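Vonden Activity Rooms – Equipment and Furniture Check
Room 4, sorting table and bins
Checked by: Ihor Koval
Date: 22 Sep 2019
Last check on record: none I would trust. The sheet in the folder has every box ticked in one long stroke of the pen.

Marks used: OK / Watch / Fail / Not checked

1. Table stands level, no rocking
OK. Leaned on all the corners. The top has no splinters I could find with a bare hand, and I did try.

2. Table edges and corners
OK. I am told edge guards were "on order" from Clolik. They were on order last time too. The edges are fine without them as long as people walk in here and don't run.

3. Floor covering flat, no lifted seams
Watch. The dark carpet is flat near the table, but it lifts a little at the door side. Someone has pressed it down with tape before and called it fixed. Tape on carpet is not a repair.

4. Bins sit fully on the table
OK. They are pushed together edge to edge, which I prefer. A gap between them only catches fingers and blocks.

5. Bin rims free of cracks and sharp spots
OK, for now. Ran a cloth around each rim and it did not snag. I would still like this done every month and not whenever someone remembers.

6. Inside surfaces of bins
Watch. The supplier's sheet from Siturus says the coating is "wear resistant for normal use." I don't know what they think normal use is. The sloping back wall of the front bin still has its whitish coating higher up, but lower down it is scraped to a darker gray in a wide ragged band, with scratches running down from higher up. The rear bin has a small scuff on the back wall and I am not going to argue over that one.
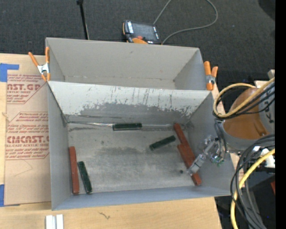 My question is where the coating goes once it comes off. The answer I got by phone was that it "doesn't flake." Fine, but then I'd like that in writing. Until I have it, the front bin gets wiped out at the end of each session, and the cloth gets looked at before it goes in the wash. If there are chips on it, the bin comes off the table that day.

7. Bin floors clean
Watch. The front one is marked and smeared, with cloudy patches that could be wear or could be old cleaner. I can't tell which by looking and I don't believe anyone else can either. Wipe with plain water, let it dry, look again. Please do not use the orange spray.

8. Blocks – right items in the right place
OK. Green and reddish-brown blocks in the front bin, rear bin empty. The room plan asks for one bin to be kept clear for sorting, and it was.

9. Blocks – edges and finish
Not checked. I ran out of time and won't tick a box for something I didn't pick up and turn over. To be done before the October sessions.

10. Weight of a full bin, safe to lift by one person
Watch. The label on the shelf says one person can lift it. The label was printed before the spare blocks from the Cisternas room were added to the stock. I want it weighed full and the label redone. In the meantime, empty it first or lift it with someone – and don't slide it across the table with your fingers under the rim.

11. Cleaning log up to date
Fail. There are 3 entries since the last form, all in the same handwriting, all saying "good." Good is not an entry. Write what was cleaned and with what.

12. Door and walkway clear
OK. I propped nothing open and moved nothing to get that result.

To do
– Written answer from Siturus on the coating (item 6)
– Carpet at door side reglued, tape removed (item 3)
– Block edges checked by hand (item 9)
– Full bin weighed, shelf label replaced (item 10)
– New log sheet on the hook, old one filed under form 116

Room may stay in use. Signed, I. Koval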